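3.2 Storage habits in the Dedham households

Of the 166 households that returned the kitchen diary, 31 kept bread and fruit in open or slotted containers. Most had moved away from closed tins after a move to a smaller home. Espinoza and Ulloa found the same shift in Ukdale – there, too, it was strongest among people living alone.

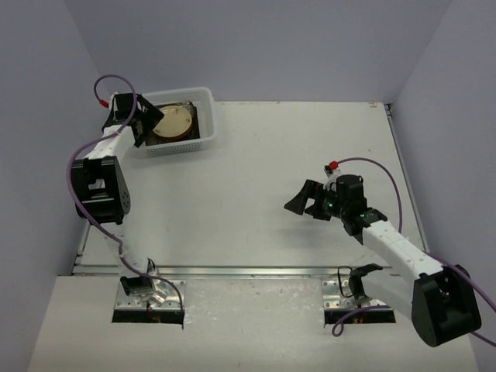

Figure 2. Slotted plastic basket with a dark liner and a round, flat beige disk.

Diaries were kept for two weeks in March. Respondents wrote down each item they threw away and where it had been stored. Entries without a storage place were left out of the totals – these came mainly from larger families, so waste in that group is probably understated.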